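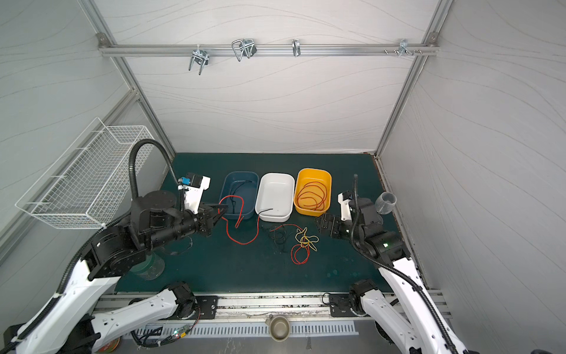 Can a pair of robot arms sort tangled wire by colour?
Most of the time, provided the tangle is a modest one and you have nowhere else to be on a Wednesday.

Our group project set out to compare two ways of training the arms in the Tornard cell. The task sounds like something you would give a bored cousin: take red, yellow and black wires from a heap and put each colour in its own tray. We recorded 200 demonstrations by steering the arms by hand, which taught us a great deal about our own patience. Method A learned from all of them. Method B, which we called Muvier after a long argument, learned only from the 40 that Belmiro Matos judged tidy.

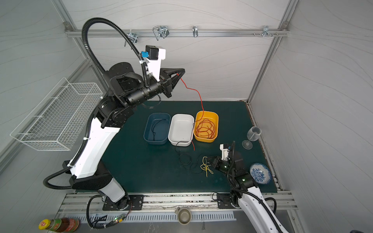 Figure 2. Left gripper holding the end of a red wire at the yellow-orange tray.

We scored a run as a success if every wire ended up in the correct tray with no help from us. A wire draped over the rim counted as half, a rule that took 3 meetings to agree and that Belmiro still disputes.

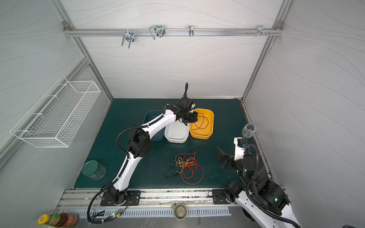
Muvier did better on loose heaps and worse on knots. Our best guess is that tidy demonstrations contain very little fumbling, so the model never learned how to fumble its way out of trouble. Method A had seen plenty of fumbling — mostly mine — and would let go, back off and try from another side, with up to 4 attempts on the same loop before the time limit. 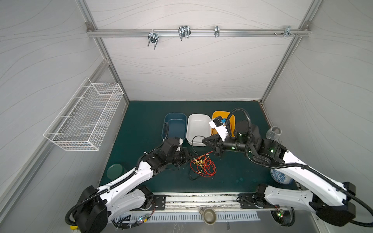
The Esteves scoring sheet we borrowed from last year's Vunulville group has no box for "pulled the whole heap along with it", so we added one. It was the commonest failure for both methods. Next year's group might try mixing the two sets, or buying stiffer wire.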